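Can machines do the chores yet? Project report, Gullow group
Tarmo Kļaviņa, 9/19/26

Aim — see if a two-armed set up can do small household jobs without somebody stepping in every minute. Cloths, light furniture, tidying up. Not cooking, we dropped that early.

Cloth work first. Soft things are the worst. A plate stays the same shape, a cloth doesnt, so the arm has to work out where the edge is every single time.
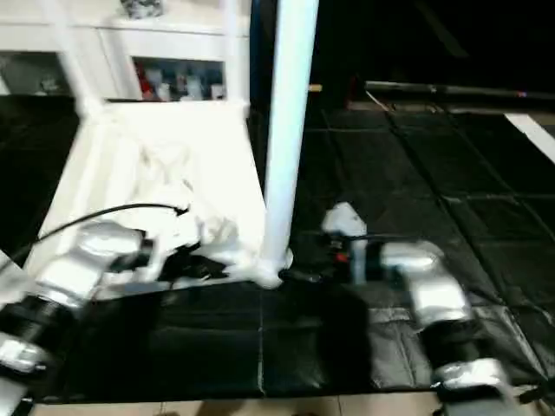 Grip force was left on the default for all of this. Gaetano Pellegrini wanted it lower, we ran out of time. 70 tries planned in total, split over 8 sessions. Write up of the scores is in the appendix, still needs checking.

Bigger objects next. Two arms on one thing means they have to agree, and if one lags the other pulls against it. Slow speed helps. Also makes it dull to watch — a person would of finished and gone home. Budget was 3000, mostly spent on spare fingers and cable.
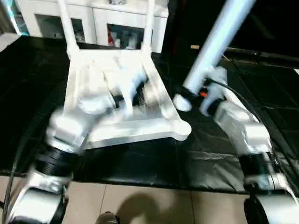 So could a shop or a family use one now?
Only for a few set jobs, with someone close by to stop it.

Left to do before October: lower grip force, repeat the cloth runs, fix the labels on the graphs.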